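4.2 Who holds on after a bad quarter?

I'll admit I went into this part of the study with a hunch, and it was a pretty boring one. I figured small shareholders would sell on the first ugly earnings report and the big funds would sit tight. Hậu Lã, who coded most of the trade records with me, bet me a coffee on the opposite. I owe Hậu a coffee.

We had 238 retail accounts holding Kiridard shares at the start of the window, each with a position worth more than $3000. I followed every one of them for 50 trading days after the July result (the one where margins slumped and the dividend got trimmed). Most people did nothing at all! They didn't top up, they didn't trim, and plenty of them never logged in.
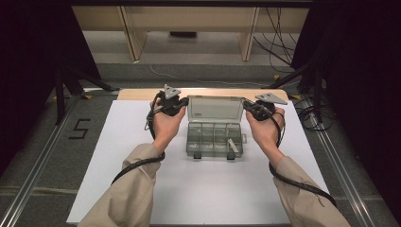

Figure 3. Two hand-held grippers and a clear organizer box at a work surface.

The funds were a different story, and I had to rerun the numbers before I believed them. Of the 40 institutional holders in our sample, more than half had cut their stake by the end of the window, and the heaviest selling came in the first week. Chanida Yimyam suggested that mandate rules were doing a lot of the work there, as some funds have to sell once a yield drops below a set floor. I think she's right, though I can't separate that from plain old nerves with the data we've got.

One caution before I get to Anov in Section 4.3. Holding isn't the same as having an opinion, and I've tried not to read loyalty into accounts that may simply have been forgotten in somebody's retirement savings.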